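Technicien de maintenance, cellule robotisée (H/F)
Fendska, atelier de Novberg
Réf. 844 – CDI, temps plein

Poste
Vous prenez en charge la cellule Titen, affectée à la manipulation de composants sur unités centrales de bureau. La cellule comprend un bras, une pince à deux doigts, une table rainurée en aluminium et un jeu de posages imprimés en 3D. Prise de poste en août.

Missions
Contrôle du repère outil et reprise des points d'approche après tout démontage de la pince.
Réglage de l'ouverture et de l'effort de serrage selon la pièce prise.
Vérification du cheminement des câbles le long du bras, remplacement des gaines usées.
Recalage des posages sur la table, réimpression des supports hors cote.
Tenue du registre d'intervention (environ 70 fiches par an).

Profil
Bac+2 en maintenance industrielle ou électrotechnique. Quatre ans de pratique sur bras industriel ou collaboratif. Lecture de schémas électriques. La connaissance du montage de cartes mères est appréciée, en particulier la manipulation des sockets processeur.

Environnement de travail
Le boîtier est couché sur la table, panneau latéral déposé, sous la pince Robotiq. Le processeur est présenté à gauche, dans le logement carré du posage, et l'étrier du socket est relevé.
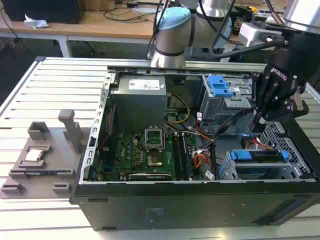 Conditions
Horaires de journée, une astreinte toutes les 5 semaines. Formation interne sur le contrôleur. Déplacements occasionnels sur le site de Whitfield.

Candidature
CV et description d'une intervention menée sur cellule robotisée, à déposer en ligne sous la référence 844 avant le 28 juillet 2026.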